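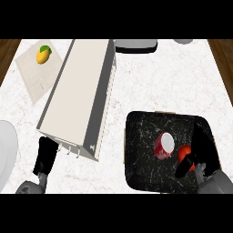 Kitchen counter task in the simulator, right gripper at the tomato, mug on its side on the black tray.

Thread: How many examples per task before you train?
Last updated 04/04/2019

kdanladi
I am collecting demonstrations for a two-arm kitchen task, all in simulation. The right arm must take the tomato from the dark tray and leave the mug alone. In March I recorded 175 episodes by teleoperation. The policy learns the approach well, but it closes the gripper too early, a little above the tomato. Should I record more of the same, or change something first? My colleague Francine Poirier wants 400 before we touch any setting.

valtard_mpho
I would not record more yet. Look at your closing moments one by one. When I did this for our Balogun set, I found that two operators closed at very different heights, and the model had learned the middle of both.

f_garba
I don't agree with Mpho. 175 is small for a task with two arms, even if one of them does very little. With so few, you can't say if the fault is in the operators or in the amount.

kdanladi
Thank you both. I had only one operator (me), so it can't be two styles. But I was faster near the end of each session, this I must admit.

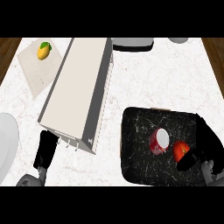

Do you keep the failed attempts in the set or throw them away?
We keep them in a separate folder with a label, and we train the first model only on the successful ones.

alcides_c
Kelechi, do you move the objects between episodes? If the tomato is always beside the mug, the model may use the mug as a landmark and not learn the tomato at all. I would move both of them every 20 episodes at the least.

kdanladi
I move them, but only by small distances. The mug stays to the left of the tomato in all my recordings. I did not think of this.

f_garba
Then I change my advice a little. Record more, but with new positions. More of the same positions will not help you.

valtard_mpho
I still say to check the closing moments first. It costs one afternoon.

Comments (2)

Vorberg_reader: We had the same early closing. For us it was a delay between the hand controller and the recorded action.

francine_p: I still want my 400, but with the mug on the other side for half of them.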